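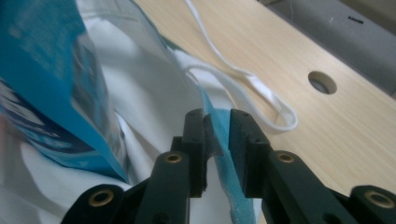

Bevwood Sunday Painters

Reviews > Paints and mediums > Acrylics

Search reviews Go

April
By the reviews page editor

Larkel heavy body acrylics, set of 40

I've had the Larkel set since the end of winter and I've been going on about it to everyone at the club, so I may as well write it down. I love these paints! I've used the Wokix student tubes for years (and still will, for underpainting), but the first time I squeezed out the Larkel ultramarine I stood there pushing it about with a knife like a child with icing.

They're thick. Properly thick, so a brushmark stays exactly as you left it, bristle lines and all. I did a sea wall on an 80 cm canvas and the foam along the bottom is nearly all knife work, straight from the tube, with no gel added. It dried without sinking much either, where my old whites always went flat and sad overnight.

Colours I keep reaching for: the ultramarine, a dirty gold called Old Straw, and the transparent brown, which makes lovely greens if you put a touch of it into the lemon. The cadmium-style red is very strong, so go easy. I put a pea-sized blob into a sky mix on Thursday and had salmon for the rest of the evening. (I painted over it. Then I missed it and put some back.)

A few grumbles. The set has three blues that are very close together and only one violet, and the violet is a bit chalky when you add white. I'd have swapped one of the blues for a decent dark green. The caps are small and they do stick, so wipe the threads before you close them. And the names on the tubes are printed in pale grey, so in my kitchen after tea I can't tell the two browns apart without opening them.

Drying time is on the quick side. On a warm day I had a workable edge for a few minutes at most, so for soft skies I mist the palette and mix more than I think I'll need. With the Châu slow medium stirred in it behaves much more like oil, and I got a whole bank of cloud blended in one go, which I've never managed before in acrylic!

I paid £60 for the box. That's a fair bit if you're only starting out, and the half set would do you very nicely, though check that it has the transparent brown in it. For anyone who already likes texture and wants more of it, get the big one. Mine's nearly out of titanium white already and I've got two more sea walls planned.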